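Second arm now or wait until May?

solange_c
9/12/19
We have 3000 for this year. A second arm with gripper is 2000, the camera mounts are 400. Do I buy it now or wait for the May budget?

ebanuelos
Wait. One arm is enough for learning, and you need money for spare fingers.

Cirilo B.
I don't agree. With one arm you can not hold a thing from both sides. Ours work as a pair on small flat items 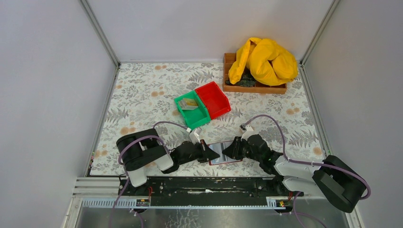

and I would not go back to one. Keep the rest for cables — they cost more than you plan.

ebanuelos
Cables, yes. For the arm I still say May.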